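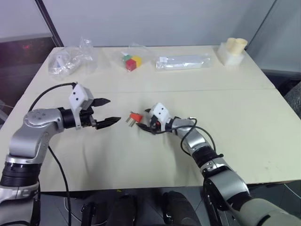 How I Tune Up a Wobbly Flat-Pack Desk

My desk is an old Hamada I bought used in May, and by the end of summer it swayed every time I typed. If yours does the same, set aside an evening and don't buy anything yet!

First, clear it off and get it upside down on a blanket (get help, mine is heavy). Take a phone picture of the underside before you touch a bolt. I skipped that once with a Dalluvard bookcase and spent ages working out which rail went where.

Now loosen every leg bolt half a turn. I know, it feels backward. But if you just crank down on the one that's loose, the leg stays crooked and you've locked the crookedness in. With everything a bit slack, push each leg square into its corner and snug the bolts by hand, going corner to corner like you would on a car wheel.

Then do a second pass with a hex key. Short end in the bolt, long end in your hand, and stop when it gets firm. Please don't use a power driver, those threaded inserts strip so easily.
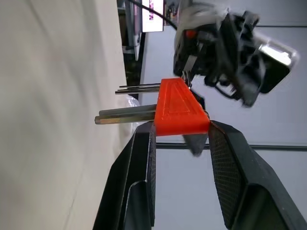 Osisell wrote in to say that the ball end is fine for spinning a bolt in but should never do the final tightening, and that a stripped insert can often be saved with wood glue and a toothpick or two. I've added the toothpick thing to my own routine, thank you!

Flip the desk back over and give it a shake. Still rocking? Check the floor before you blame the desk. I stuck a felt pad under one foot and that was the end of it. Go over the bolts again after a couple of weeks, they do settle.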